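The Second Chair at the Table: How Small Manufacturers Are Learning to Use Mediation

When two companies fall out over a contract, the usual picture is a courtroom. Most business disputes never get near one. They end in a conference room, often late in the afternoon, with a signed term sheet and a stack of cold sandwiches.

Mediation has been part of commercial practice for decades, and large companies use it routinely. Smaller firms have been slower. Many owners still see an offer to mediate as a sign that the other side has a weak case, or that their own lawyer does not want to try theirs. That view is changing, mostly for reasons of cost.

Consider the dispute between Trinley, a knitwear maker with a single plant, and Jastisow, the yarn supplier it had bought from for six years. The trouble started with a change in dye lots. Trinley said the new yarn did not match the approved samples and refused to pay for it. Jastisow said the contract allowed for normal variation in color and that Trinley had accepted the shipment by cutting open the cartons and putting the yarn into production. The unpaid invoices came to $246,000.

On paper it was a plain question of acceptance under the sales provisions of the commercial code. A buyer who finds a defect has to reject the goods within a reasonable time and tell the seller. A buyer who uses the goods first has usually accepted them, though it may still recover damages if it gave prompt notice. What counts as reasonable and what counts as prompt depends on the trade, the contract and the emails.

There were a lot of emails. Trinley's production staff had written to Jastisow's sales desk about the color within days. The message did not use the word "reject" and it asked when the next shipment would go out. Each side's lawyers thought it helped them.
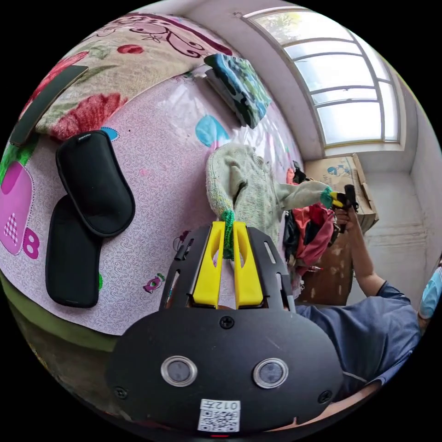

The cuff of a light green knitted sweater.

The companies filed against each other in March. By the time the first round of documents had been exchanged, each had spent more on legal fees than it had expected to spend on the whole case. The court then ordered them to try mediation before any depositions were taken, a common step in business cases.

They chose McKinnon, a three-lawyer firm that handles nothing but commercial mediation. Its process is typical. Each side submits a short statement, part of it shared and part of it for the mediator only. The mediator calls each lawyer beforehand. On the day itself there may be a joint session at the start, but many mediators now skip it, and the parties spend their time in separate rooms.

The confidential statement is where small companies tend to go wrong. They treat it as another brief. A mediator can already read the complaint. More useful is a frank account of what the client needs, what it can pay or give up, and what has been offered before. If the owner is worried about losing a supplier at the start of the fall season, the mediator should hear that.

In this case both companies were worried about exactly that. Trinley had not found another mill that could match its volumes. Jastisow had one other customer of that size. None of this appeared in the pleadings, and a judge could not have done much with it. A court can award money. It cannot easily write a new supply agreement.

The session began at 9 a.m. and ended shortly after 8 p.m. Trinley agreed to pay $133,000 toward the invoices, in installments. Jastisow agreed to send lot samples for written approval before each shipment, and the two signed a new contract with a fixed inspection period. Neither admitted fault.

Results like that are not guaranteed. Mediation works poorly when one side needs a ruling it can show to others, or when somebody is hiding assets, or when the person in the room has no power to sign. The last problem is the most common and the easiest to prevent. Larnadik, a packaging company that has been through two mediations, lost the first one this way. The other side sent a regional manager with a limit, and the limit was reached before lunch.

Timing matters too. Go in before the key documents have changed hands and the parties are guessing. Wait until the eve of trial and most of the money has been spent. Lawyers who do this work often point to the period after documents and before depositions.

Owners should also read the agreement to mediate before signing it. It will say who pays the mediator -- usually an even split -- and what stays confidential. Rules on confidentiality differ from state to state. And any settlement should be in writing and signed before people go home, even if the formal version will be drafted later. A handshake at the elevator is hard to enforce.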